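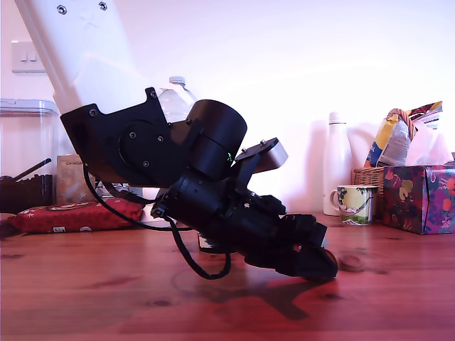
A reader of the first version of this page wrote in to ask why his policy kept getting worse the more demonstrations he fed it, and whether there was some trick to cleaning up the data that everyone else knew and he didn't. He had started with a small set that worked passably, tripled it, and ended up with an arm that hesitated over every object as if it couldn't make up its mind. I wrote him a long answer, and then a longer one, and by the third email it was plainly a tutorial, so I have tidied it up and put it where other people can get at it.

What follows is the way we trim and filter teleoperated demonstrations before training at our end of the Surnwood project. It is not complicated and you can do nearly all of it with a plotting library and some patience. I'm assuming you already have a single arm with a gripper, a way of driving it by hand, and a folder of recorded episodes with joint positions, gripper commands and at least one camera stream. If you're still choosing hardware, this page won't help you much, but do come back!

Why more data made things worse

When you learn by imitation, the network copies whatever the operator did, and operators do a lot of things that have nothing to do with the task. They pause to think. They hover over the cup, decide they don't like the angle, back off and come in again. They sit still at the end of an episode while they reach for the stop key. All of that gets recorded, and all of it gets learned, with exactly as much weight as the nice clean grasp in the middle.

Pauses are the nastiest of the lot. If the policy only sees the current picture and the current joint angles, then a pause looks like an instruction: when you are in this position, stay in this position. Once the arm drifts into a spot where your operators liked to stop and ponder, it has every reason to stay there until you get bored and hit the button. Adding more episodes from a tired or brand-new operator adds more of those spots, and I'd bet good money that was what had happened to my correspondent.

Step one: look at your episodes before you touch them

I know you want to skip this. Please don't. Plot the length of every episode as a simple histogram, and then plot joint speed over time for a couple dozen of them chosen at random. Our tabletop set, which we call Calotard, came to 3,055 episodes before filtering, and I put off looking at the lengths for weeks because I was sure I knew what they looked like. I did not. There was a big hump where I expected it and then a long, low tail of very slow episodes stretching off to the right, and a little spike on the far left that turned out to be recordings where someone had started and stopped by accident.

Watch the videos from both ends. Keep a text file open while you do it and write down what you see in plain words, something like "gripper closed too early, tried again" or "nothing happens for a long time." You will want those notes in step four, and you'll be surprised how fast you forget which episode was which.

Step two: trim the two ends

Work out the speed of each joint by differencing the recorded positions, then smooth it a little. A moving average over five samples is plenty. Take the largest absolute speed across the joints at each moment, and call the arm idle whenever that number is below a small threshold and the gripper command isn't changing.

Then cut the idle stretch off the start and the idle stretch off the end. Leave a short run of still samples at the end, because you do want the policy to learn that it has finished. We leave 18. If you cut every last one, the arm tends to finish the job and then go wandering off to find another one, and if you leave hundreds, you are back to teaching it to sit.

For the threshold, don't copy mine. It depends on your encoders, your recording rate and how much your arm trembles when it is holding itself up. Record one episode with nobody touching the controls, look at the speed you measure from noise alone, and set the threshold at about double that.

The gripper part of the rule matters more than it looks. During a grasp the arm is often perfectly still while the fingers close, and a filter that only watches the big joints will happily throw away the most important moment in the whole recording. I made this mistake in our very first pass, trained overnight, and came back to an arm that would travel beautifully to an object and never pick it up.

Step three: shorten the pauses in the middle

Here you have a choice, and people I respect go both ways. You can delete idle samples in the middle outright, or you can shorten each long pause down to a fixed length. I prefer shortening. Some pauses are real, such as waiting for a swinging object to settle, and if you remove them completely the policy will rush.

Our rule goes like this. Find every idle run inside the trimmed episode. If the run is shorter than the limit, leave it alone. If it is longer, keep the first half of the limit from its beginning and the second half from its end, and drop what's between. That way the frames as the arm comes to rest and the frames as it starts up again both survive. After cutting, renumber your timestamps so the episode is continuous again, and make sure you cut the camera streams at exactly the same indices. Check that last bit by playing back a few episodes with the gripper command drawn on top of the video. If the fingers move before the command does, you've slipped by a frame or more somewhere.

One caution if your network predicts chunks of future actions in one go. Build the chunks after you cut, never before, or you'll have chunks that still contain the pauses you thought you'd gotten rid of.

Step four: throw out whole episodes, but gently

Now go back to your notes. I sort into keep, drop and unsure, and I try hard to be lenient. An episode with a missed grasp followed by a good recovery is a keep, and in my opinion it's worth several perfect ones. The policy is going to miss sometimes, and it needs to have seen what to do next. What I drop are the episodes that end in failure, the accidental starts, the ones where a person's hand comes into the camera to rescue something, and the ones where two camera streams disagree about what is going on.

From the Calotard set we dropped 163 episodes this way, fewer than I expected going in. The trimming in steps two and three did far more of the good. If you find yourself throwing away a large share of your recordings by hand, I would stop and take a look at how they are being collected.

Unsure goes in its own folder. Train once without it and once with it, and let the arm tell you.

Step five: compare fairly

This is the part where I see the most wasted effort, including plenty of my own. When you filter, your dataset gets smaller, so the same number of epochs means fewer gradient steps. If you compare the filtered and unfiltered runs by epoch you are comparing two different amounts of training. Fix the number of steps and let the epochs fall where they may.

Then run real trials on the real arm. Validation loss will mislead you here, since the unfiltered validation set is full of easy idle samples that any network can predict, and the loss will look lovely for the worse policy. We run up to 200 trials per policy, and we swap policies every few trials so that a change in the light or a slightly loose screw hurts both of them the same. Leave the tabletop as cluttered as it was when you recorded. Score each trial as reached, grasped and placed, in three separate columns, so you can tell a policy that can't find the object from one that can't hold on to it.

When we did this for Calotard, the filtered policy reached no more often than the old one, which disappointed me for an afternoon. The gain was all in the grasp column, where the hovering had nearly gone away. I haven't tested whether the same holds for two-armed tasks, where one arm is quite properly idle for long stretches while the other one works, and I suspect the idle rule above would need to look at both arms together.

A few things that go wrong

The arm now moves too fast and overshoots. You probably shortened the middle pauses too hard. Double the limit in step three and train again before you change anything else.

The arm still freezes, but only in one place. Look for episodes that pass through that position and plot the speed there. With us it was a slow creep just above the threshold, with the operator nudging along so gently that the filter never called it idle. The Psarras scripts handle this by measuring how far the arm gets over a longer window, and if you have a lot of creeping I'd borrow that idea.

The filtered set trains fine but playback looks jumpy. Some jumpiness at the cuts is normal. If it bothers you, compare the joint positions on either side of each cut, and reject any cut where the gap is bigger than a normal step.

The Wasport recorder writes the gripper command at a different rate from the joints. Resample everything to the slower clock before step two. I lost two days to that one.

Last revised January 2021. I'll add a section on two arms once we have trials worth showing.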